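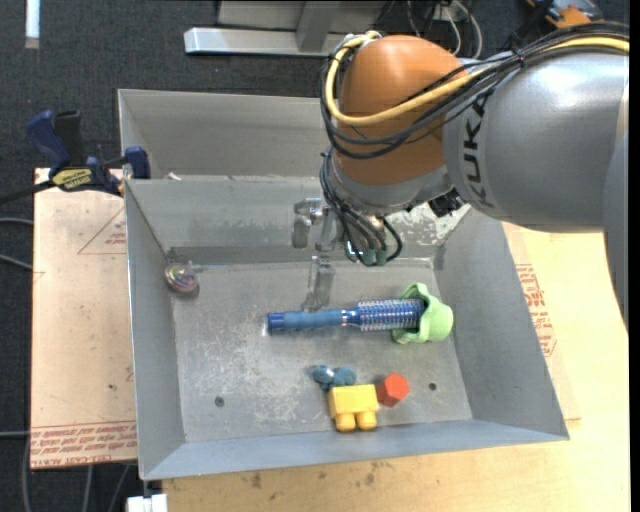 Search this blog
Type and press enter

The lost property of a rented life

12th February

We moved house in January, which in this part of Queensland is a decision made either by people who have no choice or by people who have never done it before. We were both. The lease on the Charpentier Street flat ran out, the landlord's nephew wanted it, and so on a morning of great stickiness I found myself sitting on the kitchen lino trying to decide whether a person needs a fondue set.

I had always thought of myself as someone without much stuff. I have said this at dinner parties. I said it to the bloke from Gesero Removals when he rang for a quote, and he made a small noise that I took for agreement and now recognise as professional restraint.

The trouble is the third drawer. Everybody has one. Ours held a bike pump adaptor, takeaway soy sauce in the little fish, a warranty for a kettle we gave to my sister, and 5 Allen keys of the same size. I threw out the soy sauce. The Allen keys came with us, wrapped in a tea towel, like heirlooms.

Then there was the bookcase, a Flata, bought flat and assembled during what my partner still refers to as the long weekend. It has been through two moves already and leans slightly to the left, as we all do after a few years of renting. The removalists looked at it and asked if we were attached to it. I said yes, with more heat than the chipboard deserved. It fell apart on the ramp. I have kept the shelves in case they come in handy, and they are in the new garage, leaning left.

The quote was for 80 dollars an hour plus travel, and travel proved to be where the poetry was. By the time we had paid for the truck, the bond clean, the carpet steamer and a mattress bag nobody used, we had spent a touch under 3,000 dollars to shift ourselves to a suburb 2 train stations down the line. I could have walked it. I did walk it, in the end, carrying the peace lily, because they don't take plants.

The new place is on Tara Street and has a proper verandah, a lemon tree of uncertain health and a hot water system that sounds like a man clearing his throat before a speech. The previous tenants left us a doona cover, half a bag of potting mix and a key that fits nothing. I've tried it in every door, the letterbox and the shed. I put it in the third drawer.

I still haven't found the good scissors. I know they were packed, as I remember thinking how clever I was to put them somewhere sensible, and every box I can't open is taped shut with the really strong stuff. The bread knife does the job if you go slowly. The fondue set, I can report, was in the first box I got into.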